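4.2 What the quarry does to the cliff

I should say at the start that I went into this part of the work expecting very little. The Prekum quarry sits 370 metres back from the cliff edge at Altıntaş, and on paper that is a comfortable gap. Its operator, Iltex, keeps its charges small and fires them one row at a time. Even so, people living below the cliff kept telling us that stones came down on blasting days, so we put out our ground sensors in February and left them running.

We logged 200 blasts. Of these, 181 gave a signal clean enough to use, and the rest were spoilt by wind or by lorries on the haul road (a nuisance I badly underestimated). What surprised me was how uneven the shaking was along the edge. The limestone there is cut by deep, open joints, and the blocks standing in front of them moved far more than the solid rock a few steps behind. In 119 of the usable blasts the loose blocks went on rocking after the ground behind them had gone quiet.

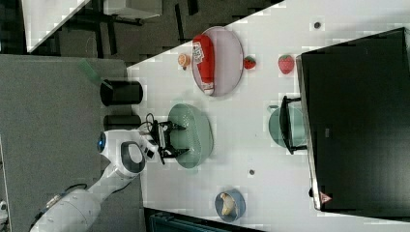

Figure 3. White robotic arm with a black two-fingered gripper over a green oval plate.

I don't want to push this too far. Rocking is one thing and falling is another, and we have no record of a block coming away during a blast. Rain gets into the same joints, and so do roots, and I can't yet pull their share apart from the quarry's. But the permit limit is checked at a single point on solid rock — the quietest spot on the whole cliff, as far as I can tell — and I think that is a poor place to check it. We have since moved two of our sensors onto the Serkumar block, the largest of the loose ones, and Section 5 deals with what they picked up there.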